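**Notes from the sewing table, 2024-01-08**

Happy new year, everybody! I spent most of December promising myself I would finally write about printed cloth, and then I spent the rest of it eating. So, printed cloth.

A lot of you have been asking what to do with those painting fabrics, the big Van Gogh ones especially, with the wheat and the crows and all that blue. They're everywhere now (tote bags, cushions, a shower curtain at my dentist's) and people buy a yard because it's gorgeous and then it sits in a drawer. I have three pieces in mine. I bought the last one at Helliren in Indton, and Ornella Mancuso was standing right next to me saying "you'll never cut that." She was right, for a year and a half.
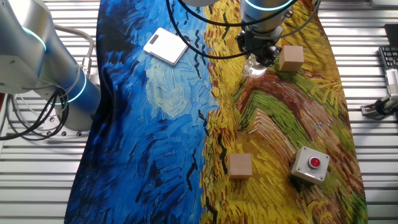 My trouble is always the first cut. With a small floral you can chop wherever you like, but a painting has a top and a bottom and a middle, and you feel like a vandal. What got me over it was a sheet of tracing paper. I cut a window in it the size of the finished cushion, slid it around on the cloth and kept moving it until I liked what was inside. The best square had hardly any sky! It was nearly all field, with one slanting bit of path, and I'd never have picked it by eye.

A few things I learned the slow way:

- Wash it first, cold, on its own. Mine let go of a lot of blue.
- Press from the back. The front of mine went shiny in one spot and stayed shiny.
- Pick your thread for the darkest part of the print. Yellow thread on navy shows from across the room, and navy on yellow just looks like one more brushstroke.
- Leave a wider seam allowance than you think, 3/4 inch if you can spare it. The cheaper ones fray like mad.

Sze-wing Chow wrote in to say she skips sewing altogether and staples hers over an old canvas frame, which took her 3 minutes and looks terrific in her hallway. I'm a bit jealous. She also says a layer of plain white cotton underneath stops the wood showing through the pale parts, so I'm passing that along.

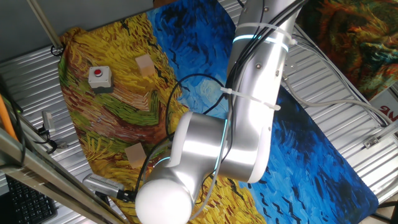

*Wheat, crows and plenty of blue.*

Next time I want to get into linings, and whether the Dauda interfacing is worth the extra money (I've used it on two bags so far and I keep changing my mind). If you've tried it, write and tell me, good or bad. And if anybody has a spare zipper foot for an old Skullon machine, please shout. Mine went down the heating vent on Saturday and I can hear it in there.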